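Last touched in August. Ask Femke Bosman if something's wrong, she wrote most of the exporter.

# Skonumov mesh converter – FAQ

## Which formats does it read?

OBJ, PLY, STL and our own .skm files. FBX only through the Vollard plugin, and only if it was saved as binary. Text FBX will load and then give you nothing. Known bug.

## And write?

glTF (.glb or split), OBJ, STL. No PLY writing yet. Keeps slipping.

## My model comes out huge / tiny

Units. STL doesn't store any, so the converter guesses metres. Most CAD people work in millimetres, so you end up 1000 times too big. Use:

`skonumov convert part.stl part.glb --units mm`

You can set it once in the config file as well, under `[input]`.

## My model is lying on its side

Y-up against Z-up, the usual. Add `--up z`. If it's still wrong after that then somebody has rotated it in the source file and you'll need to fix it there.

## Textures are missing

Check these first:

- are the paths in the .mtl file absolute? They'll point at someone else's hard drive
- spaces in file names – fine in 0.9 and later, broken before
- TGA files need the extras package
- capital letters. Windows doesn't care, Linux does

If none of that helps, run with `--verbose` and look for lines starting `tex:`.

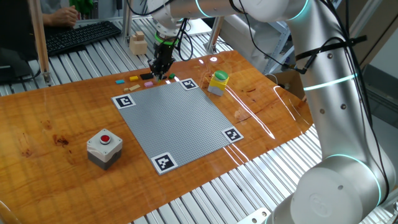 *Robot arm over the wooden tabletop, bricks near the gripper.*

## How big a mesh can it take?

Depends on your memory. We test up to 200 MB on disk. Bigger ones do work but the normals step gets slow, so skip it with `--no-normals` if your file already has them.

## What does --simplify do excatly?

Collapses edges until it reaches the percentage you gave. `--simplify 40` keeps 40 per cent of the triangles. Below 15 you get holes near the UV seams, and we don't plan to fix that. Use Goossens for heavy reduction, it's slower but much better at it, then bring the result back here.

## Does it keep animations?

Skeletal ones, yes. Morph targets, only glTF to glTF. Cameras and lights are dropped with a warning.

## Can I run it on a whole folder?

Yes.

`skonumov batch ./in ./out --to glb`

It won't go into subfolders unless you add `-r`. It also overwrites whatever is in the output folder without asking – people have lost files to this, so do point it somewhere empty.

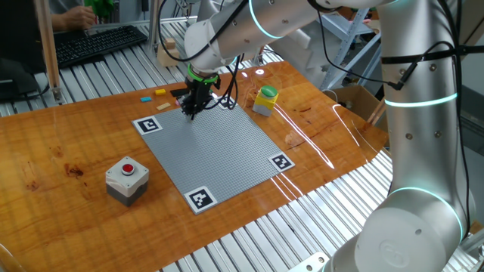 ## Is there a GUI?

Sort of. Prornavness is a small viewer with a convert button. Separate download, seperate bug list, runs a version or so behind the command line.

## It crashes on start-up

Nearly always the graphics driver, even though the command line tool doesn't draw anything (it still asks for a context, long story). Try `--headless`. Still crashing? Send the log.

## Can I use it at work?

Yes, commercial use is fine. Keep the licence file with it if you pass it on. The models you convert are yours, we don't claim anything.

## Where do bugs go?

The tracker, please. With the version number and the smallest file that shows the problem. If you can't share the file, cut it down to a cube that breaks the same way.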